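Saturday notes: the old Demirtaş building

Oct 29, 2022

I walked over to the old Demirtaş department store this morning because the fence along the north side finally came down. It has been up for two winters. The sidewalk is open again and you can get from the bus stop to the parking deck without crossing the street twice.

For anyone who moved here recently, Demirtaş closed its main floor first and then the furniture floor upstairs, and the whole thing sat dark until Skurna bought it. Skurna also owns the strip with the pharmacy and the tire place. Their plan is to split the ground floor into smaller shops and put apartments above. The sign on the door says 34 apartments. The first version of the plan had more, and a hotel, but the hotel was dropped in the spring.
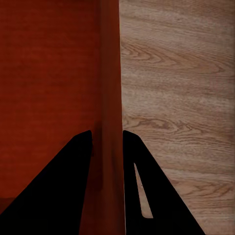 Red up close, with wood next to it.

The big tenant on the corner is going to be Kondau, the grocery chain. I'm glad about that. The nearest full grocery store is out past the highway, and the bus there runs once an hour on weekends. Kondau's stores are on the small side and the produce is hit or miss, but they stay open late and they sell single onions.

The other spaces are harder to fill. I talked for a few minutes with Yogesh Chaudhary, who ran the luggage repair counter inside Demirtaş and now works out of a unit behind the post office. He asked about coming back. The rent he was quoted was more than double what he pays now, and he would have to sign for five years. He said he might take a smaller space if they cut one of the units in half, but they haven't offered that. 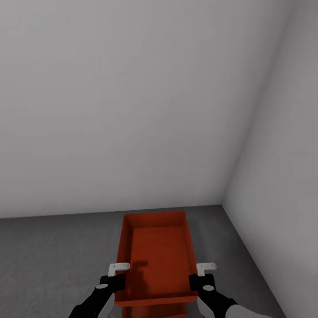 Gray floor, pale walls.

Parking is what people argue about at every meeting. The deck has 302 spaces. Under the deal with the city, 228 of them stay public and the rest go to the apartments. Right now the deck is maybe half full on a weekday, so I don't think it will be a problem, except in December. The pay machines on level 2 still don't take cards. I wrote to the city about it in August and got a form reply.

The loading dock bothers me more. Trucks for the grocery will have to back in from Warkatari Street, which is one lane each way with a school crossing at the end. The traffic study says deliveries will be finished by seven in the morning. The old store had the same rule and I remember trucks there at lunch.
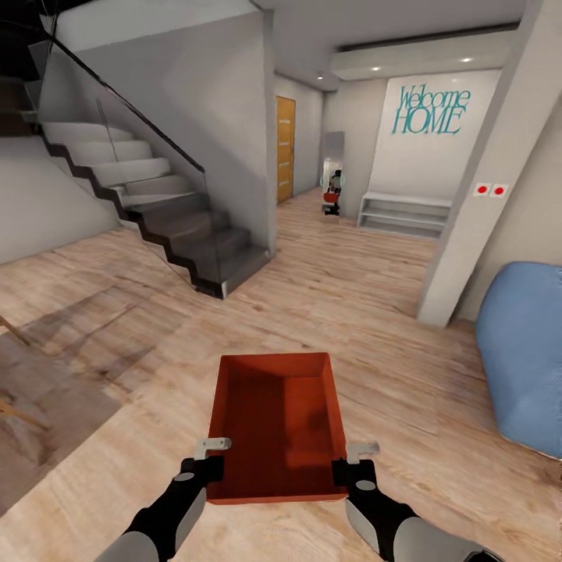

What's next

There is a public meeting in November about the loading dock hours and the outdoor seating. The library has the agenda at the front desk. If you want to speak you have to sign up before it starts, and you get three minutes.

Skurna says the grocery will open first, next summer, with the small shops after that. No dates for the apartments.

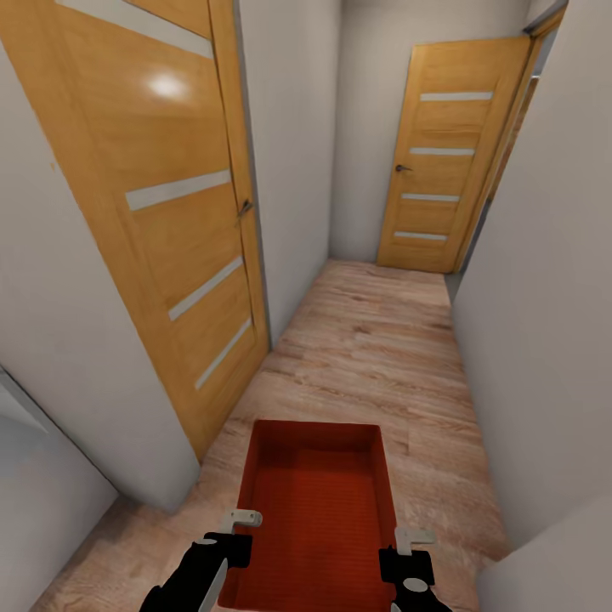
Other openings and closings

The shoe store on Warkatari Street is closing after the holidays. Everything is marked down but the sizes are already picked over.

The bakery has moved two doors down and has a longer counter. Same hours, closed Mondays.

The old video store is still empty. There was paper on the windows last week and now it's gone, so maybe somebody looked at it and passed.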